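Zurkell Table Set: README

Hi, and thanks for downloading this! Zurkell is a small collection of pictures of plastic dishes on a table. It started because I wanted a pile of everyday tableware in loud colors, laid out the messy way dishes get left after a kids' lunch, and everything I could find was white china in neat rows. So I got out the plastic stuff and a green cloth and made my own.

If you only read one section, make it the one about names. I went back and forth on those for weeks and I'm still not thrilled with all of them.

What you get

The download has 200 pictures in 4 folders, plus a plain text file with one line for each picture. The line says which dishes are on the table, which way up each cup is, and whether anything touches anything else. It's all typed by hand (by me, mostly in the evening with the radio on), so expect the odd typo. I've fixed every one I've found, which I'm sure is not every one there is.

The folders are called lunch, spread, crowded and leftovers. Lunch is the gentlest, with room between most of the dishes. Crowded is just what it sounds like. Leftovers is where I put the layouts I liked but couldn't file anywhere else, and please don't read any deeper meaning into it.

The table and the cloth

One square table, one dark green cloth, for the whole set. I tried a pale cloth first and the yellowish dishes faded right into it, but on the green everything pops, even the purple. The cloth never sits flat at the corners and after the first few layouts I quit fussing with it. If you're going to crop, leave yourself a little extra at the edges, where dishes sometimes end up. 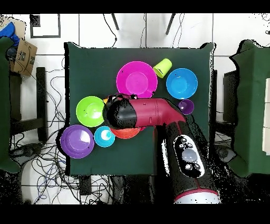 The dishes

It's all plastic and nearly all of it is shiny. There are bowls in big and small sizes, and a few cups. No lids, no spoons, no food. I thought about adding cereal for a while and I'm glad I didn't, mostly for the sake of my floor.

The big bowls are the easy ones. You've got a magenta, a blue, a lime green and a wide purple one, and you can tell those apart from across the room. The small bowls are where it gets fun, because the reddish-orange one can look more red or more orange depending on where you stand, and I've caught myself typing both. In the text file it is always "red-orange". If your own eyes say plain red, I won't argue!

Cups come in purple, orange and a yellowish green. A cup standing up, looked at from straight overhead, is just a circle, and it's surprisingly easy to take it for a tiny bowl. I did that myself in the first draft of the text file and had to go back through the whole spread folder on a Thursday night to clean it up.
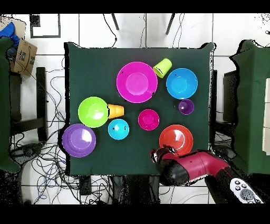

I should say a bit about touching, too, as it's the column I get the most mail about. I wrote "touching" when two dishes clearly meet, and "close" when I could imagine sliding a playing card between them. Everything else is left blank. A cup leaning on a bowl counts as touching. A bowl sitting inside another bowl has its own word, "nested", and when I couldn't tell from the picture I put a question mark after it. Please keep the question marks if you pass the file along. They're honest answers, and it took some willpower not to guess.

About the names

Everyone has a different idea of where a plate stops and a bowl starts. The wide purple piece is the troublemaker. It has a broad rim, it's shallow, and from overhead plenty of people would call it a plate. From the side I lean toward bowl. I settled on "wide bowl" for the text file and put "plate" in the alternates column, so a search for either word will find it.

Same deal with colors. Cyan, sky blue, light blue, pick your favorite, they're all in the alternates column. Yellow-green and lime got the same treatment. What I didn't do is invent a fancy shade name for each dish. A color word you'd use while asking someone to pass you the bowl seemed like plenty.

Views

Most layouts were taken from overhead, and others from lower down, where you get the insides of the bowls and the height of the cups. Colors shift a little between the two and the shine shifts a lot. Overhead lights leave white spots on just about everything, and I left them alone.
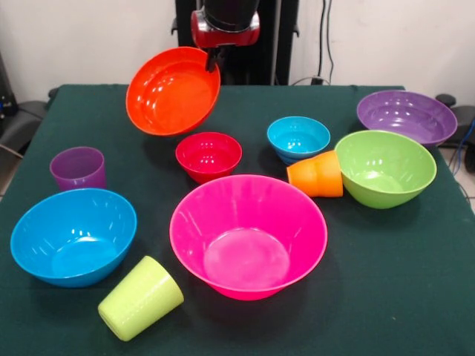 Dunby wrote in after the first release to say that the alternates column ought to be split in two, one for shape words and one for color words, and that "plate" sitting next to "lavender" in a single cell was driving them up the wall. Fair point. It's split now.

Known problems

The line order in the leftovers folder doesn't match the file order. Sort by name and you'll be fine.

In 66 of the lines "gray" is spelled "grey", left over from an old template. It's only in the notes about the floor, so I haven't hurried.

Using it

Use it for whatever you like, including drawing practice, color sorting games or teaching a class. A mention of Zurkell is nice if you share something you made with it. Corrections are very welcome, and the most useful kind is simply the picture name and the line as you think it should read.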